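Courses > Hardware Maintenance > Unit 6 > Handout: Seating Memory

Unit 6. Fitting memory modules to a server board

Read before the lab. Bring the board manual, the printed one. The Endero summary sheet going round has the population order wrong for two-processor boards, and 16 of you used it last term.

1. The "click" test

Most guides say to push until it clicks. I don't put much faith in this. A latch can click with one end of the module still sitting high, and in a noisy room you will hear clicks that aren't there. Look along the top edge at eye level. If it slopes against the slot, take it out and start over.

2. The notch

Notden's training booklet claims the notch makes wrong insertion "impossible." It makes it difficult. Enough force will beat any notch, and the board pays for it. Line up the notch first, press second, thumbs at both ends.

3. Which slot

Slots belong to a processor, and the lettering on the board tells you which one. It may well be upside down from where you stand. Turn your head or turn the board, but don't guess. 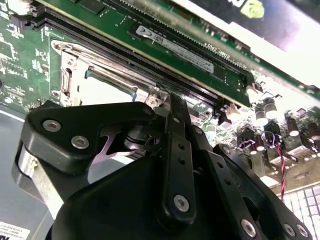 A module in a slot proves very little. It may be the wrong slot for that processor, or the wrong type for its neighbors, and the machine may still start and report less memory than you fitted. Compare the total in the setup screen with the total on your worksheet before you sign anything.

4. Speed claims

Anau sells a "matched" kit at a higher price. Before you recommend one, ask what was matched and how it was tested. I asked, and got a brochure.

For the lab: worksheet questions 1 to 5, then Ziółkowski chapter 3, pages 48 to 76. Skip the section on cleaning contacts with an eraser. I have yet to see evidence that it helps.

This site uses cookies to remember your settings. Accept / Manage preferences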